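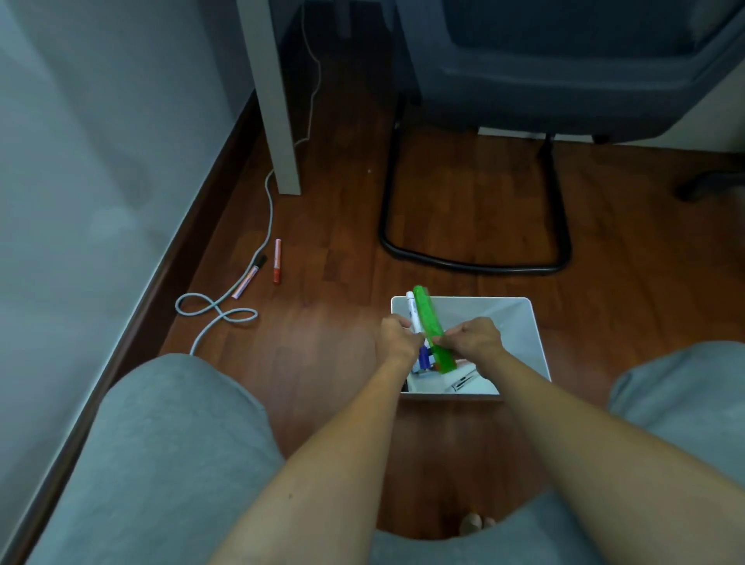 Participants wanted: household sorting tasks, Ralside

Pilto is testing whether machines can yet manage small tidying jobs, such as putting marker pens into a box. Current success rates are poor. We need adults to carry out 210 short tasks over 6 sessions, seated on the floor or at a desk, using both hands. Recordings show hands and forearms. No experience required. Applicants must be free throughout April. Apply in writing to Siriporn Limsakul, quoting reference 1203.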